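The group leader of the opposition on Braltby borough council will not leave the party, and says the question is no longer being put to her by anyone who matters. Speaking in her office at eight in the morning, before a budget scrutiny session, she set out the terms on which her 8 dissenting councillors have agreed to keep voting with the whip.

"There is a written arrangement," she said. "It has 5 clauses. Two of them deal with committee seats and the rest with how a draft budget reaches members."

The dispute began in the spring, when the group's leadership backed the transfer of the Lelex bus depot to the county. The dissenting members, most of whom represent wards on the Ibarra side of the river, said they had received the papers the evening before the vote. She does not contest that.

"The papers were late. The standing orders allow it in urgent cases, and the case was classed as urgent. I would not class it that way again."

Under the new arrangement any transfer of land or buildings must go to the full group before the front bench takes a position. A member who disagrees may abstain once on the same item without losing a committee place. A second abstention is referred to the chief whip.

Asked whether this weakened her position, she said the arithmetic had not changed. "We need every vote to amend the budget. That was true in March and it is true now." 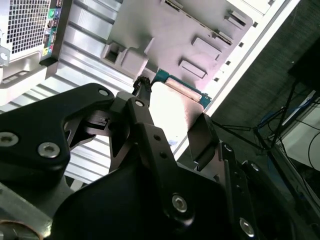

On the amendment itself she was more exact. The group wants the grant for rural bus links restored, with the first payment going to the Skestutville route - 600 passengers a week by the council's own count. The money would come from the reserve for office moves.

"The officers have checked the sums. The ruling group may still vote it down, and then we table it again at the February meeting."

She would not say whether she intended to stand for the leadership again in May. The group's rules require nominations to be in by the end of April, and she said she would follow the rules.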